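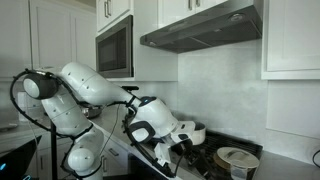

Left arm over the range, gripper next to the small saucepan.

Kitchen arm build: cable routing and where to put the stand

fendar_shop
Posted in Home Builds
Moving this over from the general section as it got too long. The arms are in the kitchen now. Before this they were on a bench in the garage for most of the winter, and everything I tuned out there had to be redone. The stand is up against the lower cabinets and the arm reaches over the counter to the cooktop. Control software is Gimenico, plus a pile of my own scripts.

First task is lifting a lid off a pot and setting it down on the grates. Second task is moving the small saucepan from one burner to another. All of it with the gas off at the valve and nothing in the pots.

What I want opinions on is the cables. Right now they run outside the arm in big loops, up around the upper joint and then along the forearm to the wrist. I left a lot of slack so the wrist can turn all the way. I don't love it near a stove.

gimlet40
Shorten them. Anything hanging below the forearm is going to catch a pot handle sooner or later. I ran mine through a braided sleeve and tied it down at two points per segment. Took an evening.

arthur_build_log
I would not tie it down that tight. I did that on Arthur (my arm, same general layout, smaller) and it broke a conductor at the wrist after 2567 cycles. I know the number because the logger stopped there. Slack at the joints, snug on the straight parts. Hook and loop straps are fine for the straight parts and you can move them when you change your mind.

gimlet40
Two different problems. You tied it across a joint. I said per segment.

arthur_build_log
Fair, you did say that. I still think a sleeve makes it stiff enough to matter at the wrist.

nunthorpe_dave
Is the stove going to be on at any point? If so the cable question is the small one. I'd want to know what the plastic covers are rated for and what happens when the arm faults while it is over a lit burner.

fendar_shop
Not planning on heat this spring. On a fault the brakes hold, so the arm stays where it stopped. That's good for not dropping a pot and bad if there is a flame under it. I don't have an answer for that yet, so the gas stays off.

On straps, agreed. I'll try them on the straight parts first and see if the loops get smaller. I'm also running both arms together. The idea is for one to hold the pot steady while the other takes the lid.
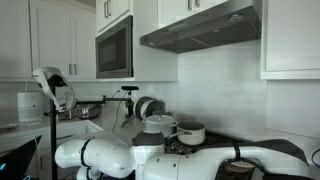

The trouble with two arms is that they want the same space. With the right one stretched out across the front of the range, the left one has to come in high or wait. I put a rule in the planner so only one elbow can be over the grates at a time. It's slow. A lid move takes 6 tries on a bad day and 5 of those are the planner giving up before anything moves.

The overhead clearance doesn't help either. The hood and the microwave are both in the collision map as plain boxes and I made the boxes too big.

rangetop
Shrink the boxes before you touch anything else. I had the same thing with a shelf. Half my failed plans went away when I measured it with a tape and stopped guessing.

gimlet40
Agree with rangetop. Also lower your speed limit near the backsplash and not everywhere. If you cap it globally you will spend your whole April watching it crawl.

nunthorpe_dave
I'd leave the global cap on. It's a kitchen, people walk through it. Slow is fine.

gimlet40
Slow doesn't help if the gripper pinches your hand. A force limit does.

nunthorpe_dave
Then do both.

fendar_shop
Both are on. The speed cap is global for now and I'll leave it until the lid task is boring. There is also a stop button on the end of the counter where I stand, and I don't run it with anyone else in the room.

Measured the hood this afternoon. My box was too deep at the front and too low at the back, where the underside slopes up. I split it into two boxes and the planner gave up less often. I have not done enough runs to say more than that.

arthur_build_log
What did all this cost you, leaving out the arms?

fendar_shop
Stands, camera mount, cables, the computer and the spare grippers came to 2000 dollars. The stand was the part I got wrong. I bought a light one first and it rocked every time the arm stopped short. Weight at the bottom fixed most of it.

rangetop
Bolt it to the floor?

fendar_shop
It's my kitchen floor, so no. I'll post the strap routing once I've redone the left side.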